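December, finish tests, Evwood oil

Second coat went on the oak offcuts at 77 degrees in the shop. Wiped off after 2 hours, still tacky on the end grain. Yolanda wants the Varnance sample redone – it blotched where the glue was not scraped.
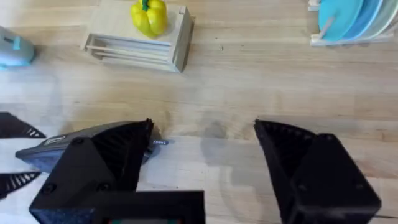
Sanding stops at 200 grit from now on. Anything finer and the oil sits on top. For the Miranda shelves I want a pale color with the grain lines still easy to see, close to the light wooden tabletop behind the black fingers. Ask Yolanda if the white-tinted oil gets us there.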